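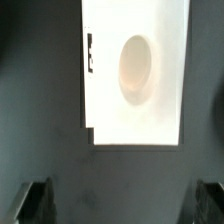

January 25, 2020
By the Sodurby Facilities Office

To all subscribers of the Shehu rooms list,

The office thanks the Skendanel group for its message, quoted below, and replies as follows.

The dark tabletop will be kept. Requests for a lighter surface were considered, but white items are easier to find on the present one, and replacement tops from Vuvivero would not arrive before April. Users are asked to wipe the surface with a soft cloth at the end of each booking and to leave no tape on it.

The green backdrop also remains in place. Nothing may be pinned or glued to it. Cables that hang in front of it should be left as they are until the office has agreed on a route for them with the users of the room.
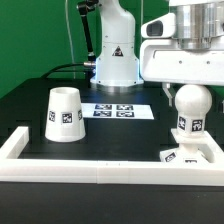 Green backdrop and dark tabletop, Sodurby.

Small items left on the table after a booking will be placed on the shelf outside Room 46 and held for 40 days. Labels should be put on the items themselves.

> The Skendanel group has used the room under booking 151
> and wishes to ask whether the table is to be replaced this
> year. We should also like to know if the backdrop may be
> taken down for cleaning, and where items left behind by
> earlier users should be handed in.

The backdrop may not be taken down by users. Requests for cleaning should be sent to the office in writing, with the room number and the preferred week.

Sodurby Facilities Office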